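Speaker notes – budgeting for a second arm
Okonkwo workshop room, 16 December 2023

Slide 1. Welcome everybody, let them find a seat and a coffee. Say that I'm no salesman, and that I've made most of the mistakes in this talk myself, some of them twice.

Slide 2. Start with the quote. When we first asked Trostar for a price in October we looked at the arms and very little else, and I remember feeling rather pleased with us. Then came the bench, the grippers, the cabling, the guarding, the training days. By the end the extras were 38 per cent of the whole bill – pause here, people like to write that one down.

Slide 3. Lead times. Hivovmont promised us 7 weeks for the mounting frame and took nearer twice that. Ask the room who has had the same (there'll be hands!) and don't let it turn into a moaning session.

Slide 4. Floor space. Draw your bench at full size before you order anything, and remember the desk, the pendants and the person sitting at them. Paper and tape are the cheapest things on my whole list and I'd buy them first.

Slide 5. Running costs over 5 years. Go slowly. Mention the Ismont service contract, and that spare cables sit on their own line now.

Slide 6. Leave this one up during questions. Handouts are by the door.
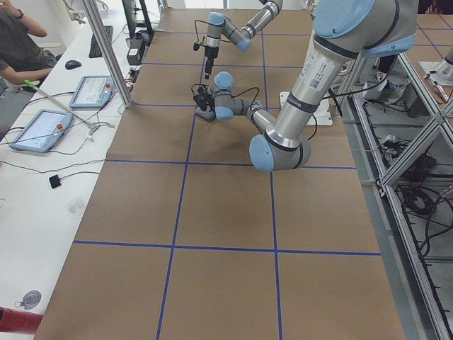

Slide 6: Two arms over the taped bench, with the control desk alongside.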